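Two Arms and One Old Tower 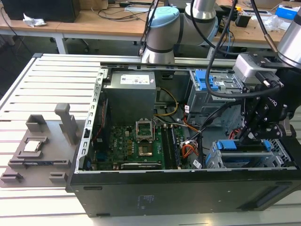 An open tower on the slotted table, with the gray tray and its single chip at left.

The first thing I learned at Nurno is that you don't lean on the table. Antonina Antoniuk told me so before she told me hello, and then she made me tea and apologized, and then she said it again.

Nurno is a shared workshop over a bike shop, nearly 90 square yards of it, and Antonina has been building a computer-repair cell there since last June. The plan is simple to say out loud: two robot arms, one old desktop, swap the processor. She calls the whole setup Nanora, after a cat she had as a kid.

I build PCs at my kitchen table (badly, but I do build them!), so I figured I knew what the hard part would be. Seating the chip, right? All those tiny gold contacts in the socket, and that metal plate you flip up and hope you never bend. Antonina shook her head. "The chip I can make sit still," she said. "Cables go wherever they like."

She's got a point. I looked down into that case, with the yellow wires looping off the power supply and the orange ones bunched up beside the board, and tried to imagine explaining it to something that can't shrug and push things aside with a pinky.

The sitting-still part is what the tray is for. It's 3D-printed, it butts right up against the tower, and it has a square pocket for the chip, so the arm always starts from the same spot. The version I saw took her 30 tries. She keeps the rejects in a crate and let me dig through them – one had a pocket so snug we couldn't get the test chip back out with our fingernails.

So far she has logged 437 practice runs. I asked how many were good and she changed the subject to the gripper, which she loves like a first car. All those little linkages! She spent $2,991 of her own money on the build last year, most of it on aluminum rail and replacement parts, and she can tell you where every bolt went.

Her next job is memory sticks. They need a firm, even push, and she wants to get the force right before she trusts an arm with it. After that come the drives, and she already has a sketch for a second tray taped up by the kettle. I've been told I can come back and watch, as long as I keep my elbows to myself.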